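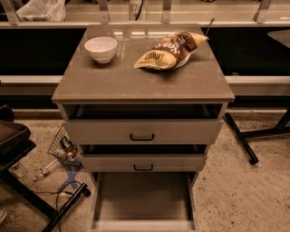 コラヴホルムで中古オフィス家具の貸し出しが始まる 引き出し付きの家具に人気

6/7/19 地域ニュース

コラヴホルム市の港に近い旧倉庫で、使われなくなったオフィス家具を小さな事業者や団体に貸し出すサービスが始まりました。運営するのは、家具の修理を長く行ってきた地元の会社ポルティス(Poltis)です。市内の会社や学校から引き取った机、椅子、棚、書類用のキャビネットを点検し、必要な部品を直してから貸し出します。

最初に用意された家具は76点です。そのうち24点は、初日の夕方までに借り手が決まりました。机や椅子よりも先に、引き出しの付いた収納家具がなくなったということです。

ポルティスの責任者フロリアン・ルブランさんは、この結果を少し意外に感じたと話しています。「私たちは椅子がいちばん早く出ると考えていました。椅子は新しく買うと高いですから。しかし、来た人の多くは、まず引き出しを開けて中を見ていました。書類がまだたくさんあるのですね」

市内では、昨年から事務所の移転が続いています。鉄道駅の北側に新しいビルができ、港の古い建物に入っていた会社がそちらへ移りました。新しい事務所では机を共同で使うところが多く、一人に一台ずつあった収納は必要がなくなります。その結果、まだ使える家具が廃棄されることが増えていました。ルブランさんによると、引き取りの依頼は春から特に多くなり、会社の作業場には置く場所がなくなったそうです。

貸し出しの仕組みは簡単です。借りる人は、まず倉庫で家具を選び、申込書に名前、使う場所、使う期間を書きます。料金は一点につき月80クローネで、机も収納家具も同じです。最初の月の料金は申し込みのときに払います。運送はポルティスに頼むこともできますが、別の料金がかかります。自分の車で運ぶ人には、毛布とひもを無料で貸してくれます。

期間は一か月から選ぶことができます。途中で家具を返すことも、続けて借りることもできます。気に入った場合は買い取ることもでき、そのときは、すでに払った料金の半分が値段から引かれます。返すときには、引き出しの中を空にして、鍵がある家具は鍵も一緒に返す必要があります。

この「鍵」は、準備の中で最も時間のかかった問題でした。引き取った収納家具の多くには、鍵がありませんでした。前の持ち主が鍵をなくした場合もあれば、鍵をかけたまま持ってきた場合もあります。作業場では錠を外し、引き出しのレールを掃除し、重い書類を入れても動くかどうかを一台ずつ調べました。錠を新しくするか、錠のないまま貸すかは、家具の状態を見て決めたといいます。

中に物が残っていたこともありました。封筒、古い名刺、電池、片方だけの手袋などです。個人の名前が書かれた書類は前の持ち主に連絡して返し、連絡がつかないものは裁断しました。ルブランさんは、家具を出す会社に対して、引き渡しの前に引き出しを全部外して確認するように頼んでいます。

借り手の一人、ドリアン・アメルさんは、港の通りで楽譜の出版と販売をしています。これまで楽譜は段ボール箱に入れて床に置いていましたが、冬に窓から雨水が入り、下の箱がぬれてしまいました。今回は浅い引き出しの収納を二台借りました。

「楽譜は紙が大きいので、普通の本棚では曲がります。引き出しの深さを測るために、定規と楽譜を一冊持って行きました。新しい家具のカタログも見ましたが、私の店の広さでは、置いてみないと分からないことが多いです。合わなければ返せるというのは助かります」とアメルさんは話しました。

一方で、心配する声もあります。駅前で事務用品店フォルネロ(Fornero)を営む経営者は、安い貸し出しが広がれば新品が売れにくくなると考えています。同店は小さな事務所を主な客としており、棚や収納の売り上げは大切な収入です。ただし、サービスの開始後に、仕切り板やラベル、つり下げ式の書類ばさみを買いに来る人もいたそうです。店では、中古の家具にも合う部品を集めた売り場を作ることを検討しています。

市の担当課は、このサービスに補助金は出していませんが、旧倉庫の一階を通常より低い家賃で貸しています。契約は一年で、その後に利用の状況を見て更新するかどうかを決めます。倉庫の二階は、引き続き劇団アデイェミ(Adeyemi)が舞台道具の保管に使っています。荷物用のエレベーターは一台しかないため、家具の搬入は劇団の公演準備と重ならない時間に行うことになりました。

市が求めた条件の一つに、家具の履歴を記録することがあります。どこから来たか、何を直したか、どこへ貸したかを台帳に書き、家具の裏に番号の札を付けます。番号は借りる人も見ることができます。修理の回数が多い家具は、貸し出しをやめて部品取りに回します。レールや取っ手は、形が同じであれば別の家具に使えるためです。

利用できるのは、市内に住所のある個人事業者、小規模な会社、団体です。家庭で使うための貸し出しは、今のところ受け付けていません。しかし、自宅の一部を仕事場にしている人は申し込むことができます。その場合には、仕事の内容が分かる書類を一つ持って行ってください。

八月には、家具の手入れを学ぶ講習会も予定されています。引き出しの滑りが悪くなったときの直し方、天板の傷の磨き方、ゆるんだねじの締め方を、作業場の職人が教えます。定員は10人で、参加費は無料です。工具は会場にありますが、自分の引き出しを一つ持って来て、その場で直すこともできます。申し込みは倉庫の受付で行っています。

ポルティスは、秋までに貸し出し用の家具を増やしたいとしています。足りないのは、幅の狭い収納と、高さを変えられる机です。反対に、大きな会議用の机は置く場所がないため、しばらく引き取りを休みます。家具を譲りたい会社は、寸法と写真を用意して、事前に受付へ相談する必要があります。

倉庫の受付は平日の午前と午後に開いています。昼の一時間は閉まります。駐車場は建物の東側にあり、積み込みの間だけ使うことができます。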